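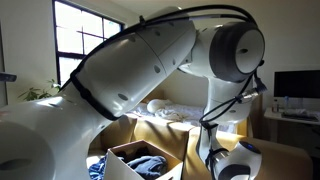 Quick one tonight, I have to be up at six. But I promised myself I'd write down how the laundry thing is going before I forget the details, and I've already forgotten some.

So. We passed 794 episodes. Usable ones, I mean. The folder has 2139 in it and the difference between those two numbers is basically the whole month of January and most of my patience.

What counts as an episode for us: one piece of clothing picked out of the box, moved over, let go. Start pose, grab, carry, release, back to start pose. I drive, the arm follows, everything gets logged. Joint angles, gripper, cameras, timestamps. Then the policy trains on it overnight and in the morning we see what it learned. Usually what it learned is my bad habits.

Example. I have a little hesitation right before I close the gripper. Didn't know I had it. Khrystyna Kravchuk spotted it in the plots – a flat bit in every single one of my runs, right over the box. The policy picked that up beautifully. It gets above the cloth and then hovers. And hovers. One rollout it sat there until I hit stop, because a still arm over a still box looks exactly like the next moment of being a still arm over a still box. So now we trim the pauses. Or we try to, the trimming script also ate the start of some perfectly good grasps and I had to restore them from the backup drive.

Which brings me to sorting. My first pass was lazy, I kept anything that ended with the garment out of the box. Bad idea. A lot of those "successes" were me dragging a sleeve over the edge and getting lucky. Went back through and threw those out. Took three evenings. The rules I use now, copied from the sticky note:

- one garment per episode, if two come up it's a discard (might keep them later under their own tag)
- no regrasping more than once
- if I bumped the box, discard
- if the cable caught on anything at all, discard
- if you have to argue about it, discard

Vitalii Vakulenko thinks the second rule is too strict. He wants recoveries in there – his point is that a policy that has only ever seen clean grabs has no idea what to do after a missed one. He's probably right. So we agreed on a separate set of 100 where I miss on purpose and then fix it. Missing on purpose is weirdly hard by the way. My fake misses all look the same, too high and a bit left. Going to have him do half so at least there's two flavors of wrong.

Clothes. Dark stuff is a pain. Black on dark blue in the shadow of the box wall, you can't see where one thing ends and the next starts, and I'm a human who knows whats in there. The model has less to go on. Patterned cloth is much easier, we get a good grab on it early and often. But then it starts prefering the patterned stuff and ignores the plain ones until last, so the order of picks in the data is skewed too. I've started shuffling the pile between every run, properly, both hands, dump and refill. Slow but the numbers for plain fabric got better after that.

Light. Ugh. The first big batch was all recorded in the afternoon with sun coming straight in, because that's when I had time. Lovely to look at. Then we ran an evening eval at Plelden with just the ceiling light and it fell apart, reaching for places where nothing was. Same box, same shirts. So I spread the sessions out now – early, noon, after dinner. Some with curtains half closed. No fancy augmentation trick replaced that for us, Ternard's color jitter preset helped a little and that's all I can say for it.

Also box position. I had it more or less in the same spot for ages and never noticed. Now I rotate it a bit between runs, push it nearer, push it away. The far corner is the worst to reach, elbow ends up somewhere awkward and the cables pull. Re-did the ties along the upper part and left more slack at the elbow. Fewer snags since then. Not zero.

Things I'd do differently if I was starting over, in no order:

Write the episode notes right away. I have 18 files marked "check this" and no memory of what I was supposed to check.

Save failures in their own folder from day one. We deleted the early ones to save space and now I want them back.

Stop after two hours. My driving gets sloppy and it shows in the data, you can see the paths get wobblier toward the end of a long session. Khrystyna made a graph of it. I did not enjoy the graph.

Next up is the miss-and-fix set, then a retrain from scratch with the trimmed pauses, then back to the same evening eval. If the hovering is gone I'll be happy. If it's still there then it isn't the pauses and I have to look at the camera sync again, which was off by a bit back when we used the old Horobets logger and I never fully trusted the fix.

Prulness people, yes, I saw your emails about the file format. Will answer this week. The gripper values are 0 to 1, 1 is closed. Sorry, should of been in the readme.

Ok, bed.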